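Pink on Pink: The Bedspread, the Cardigan and a Big Fold-Up

Posted 2020-11-26 in Home, Bedroom, Laundry

Well, this gallery has been a long time coming! I promised back in March that I'd do a page on the bedroom, and then the whole year sort of sat down on top of me. But I finally got the winter knits out, the bed got its cold-weather cover back on, and I had one of those afternoons where you fold absolutely everything you own and feel like a new person for an hour or so.

It's a small gallery, I know. Some of you write to me wanting more talk and fewer pictures and some of you want the opposite, so this time the talkers win. Scroll away if you're only here for the colors.

The bedspread

I'll start with the bedspread, because I've had more mail about it than about anything else in the house (and that includes the green bathtub). It's a Wulta, from the year they were doing all those big florals, and I bought it at the outlet in Vanags when I was really there to buy a lampshade. I did not come home with a lampshade. I came home with this enormous pink thing under my arm and had to put the passenger seat down to get it in the car.
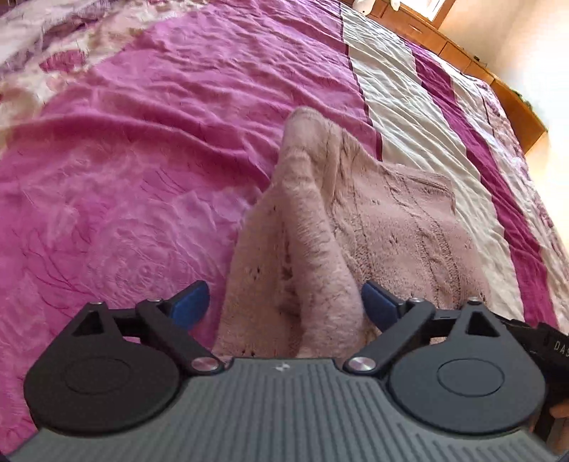

My sister thinks a bedroom should be gray or white so you can rest your eyes. I've slept in gray bedrooms and I never rested my eyes any better in those, so magenta it is. I love it most in winter, when it gets dark at what feels like lunchtime and you walk in and there's this great blast of color waiting for you.

The quilting is what sold me. It has leafy, branching flowers stitched all through the pink, with swirls in between, and I've been known to lie there on a Sunday-ish sort of morning tracing them with one finger when I should be getting up. Then you get the stripes, cream and deep magenta, and the paler parts with the soft purple flowers on them. It sounds like too much when I type it out. Maybe it is too much! I'm keeping it.

A few things people have asked:

Does it wash well? Mine does, on cool, with hardly any soap. I take it to the laundromat on the corner because my own machine is too small for it and makes a noise like a truck backing up. I give it the big drum and an extra rinse and then bring it home damp in two bags and hang it over the stair rail. Takes a day and a half to dry in winter, less if the heat's on.

Does it stay flat? Ha. No. I smooth it down every morning and it goes back to being a bit rumply by the time I've found my shoes. Quilted cotton does what it likes. I used to tuck it in hard all the way around, hospital style, and then I gave up and the bed looks friendlier for it.

Where can I get one? I wish I could tell you. I've never seen the same pattern again. There was a similar one in blue at the outlet for a while, and a reader wrote to say she'd found a single pillow sham in a thrift store and paid ten dollars for it, and I'm still a little jealous of her.

The cardigan

Next, the pink cardigan. Yes, a pink cardigan on a pink bed, I know, I know. It's a much dustier pink, though, the color of an old eraser, and I think the two of them get along very nicely.

It came from Zerkus, the little knitwear place that used to be upstairs from the bakery, and I paid $62 for it, which felt like a lot at the time. I've worn it to death. It has been to the dentist, to two weddings (under a coat, but still) and on every single train ride I've taken in years. It's soft and thick with cables down the front, and it has little round cream buttons that I fuss with when I'm on the phone.

I don't hang it. Heavy knits on hangers grow shoulders, those funny little points that stick up and make you look like you've got a coat rack inside your clothes, and I lost a perfectly good navy sweater that way. So it gets folded and it lives in the second drawer down, and since several of you asked how I fold mine, I'll tell you the way I do it. I can't promise it's the proper way.

Lay it on the bed, because a table is never big enough, and give it a good tug at the hem so the front hangs straight. I leave the buttons done up except for the top one. Smooth the cables with your palms, going down and never across. Then bring one side in to the middle, sleeve and all, and double the sleeve back on itself so it runs down the length of the body. Same on the other side. Then fold up from the bottom in thirds and you've got a fat little parcel.

The sleeves are the annoying part. They're long, and they slither out to the side the second you look away, and then you have to pull the whole thing open and start over. I've had days when it took me longer to fold this one cardigan than to do all the T-shirts. If you've got a bulky one, pinch the fabric along the fold line before you turn it over. It helps the thick part remember where it's supposed to bend.

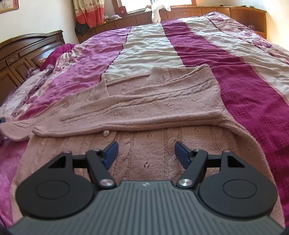 The rest of the pile

No pictures of this part, because by then my arms were tired and the light was going, but I did get through the lot. Everything woolly is now in the dresser and everything linen is in the flat boxes under the bed until spring.

The boxes are the Grurner ones with the zip lids. I bought two and then went back for two more. They slide well on the carpet and the zips have held up so far, although one of the handles has started to come unstitched, and I keep meaning to sit down with a needle. I put a bar of plain soap in each one, still in the paper. My grandmother did that and her sweaters always smelled wonderful, so I've never tried anything fancier.

I also gave a whole bag away! Mostly things I'd been saving for a thinner me or a dressier me. There was a skirt in there with the tag still on it. There was also a scarf I'd been looking for since last winter, balled up in the sleeve of a raincoat, and that went straight back around my neck.

For the drawers I go by weight. Heaviest at the bottom, so the thick pullovers, then cardigans, then the thin layers and camisoles up top where I can grab them half asleep. Socks have a basket of their own and I refuse to fold them. I set the oven timer for 30 minutes per drawer and when it goes off I'm allowed to stop, even if it's a mess. Most times I keep going. It's a good trick if you're someone who gets overwhelmed by a big heap of clothes, like me.

Odds and ends

The paint in the bedroom, for the two people who wrote to ask, is a plain warm white and I've lost the can, so I can't give you the name. I'm sorry! The lampshade I never bought is still not bought. There's a bare bulb in the corner lamp and I've gotten used to it.

If you have a loud bedspread of your own, I'd love to hear about it. Comments are open under this gallery for 10 days and then they close by themselves to keep the spam out. Tell me where you found it and whether anyone in your house complains about it.

Next gallery will be the kitchen shelves, once I've washed them.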